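## Teaching the cart by driving it

So for my project I got a small delivery cart to follow a street by copying me. I named it Hendero, and I drove it by remote control with an old game controller while it saved what its camera saw plus my steering. February was basically me walking behind it (my knees got cold!).

I ended up with 2,384 driving clips and kept 2,154. The ones I tossed were mostly me oversteering, and the cart learned that habit really fast when I left them in. I trained 3 versions, and the last one was way smoother near curbs.

Shade is still my biggest headache. I want more practice drives with dark walls on one side and bright pavement on the other, probably 25 more.
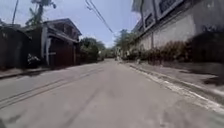
*Fig. 1. Empty street, shade on the left, sunny sidewalk and curb on the right.*

Next up: turns at corners.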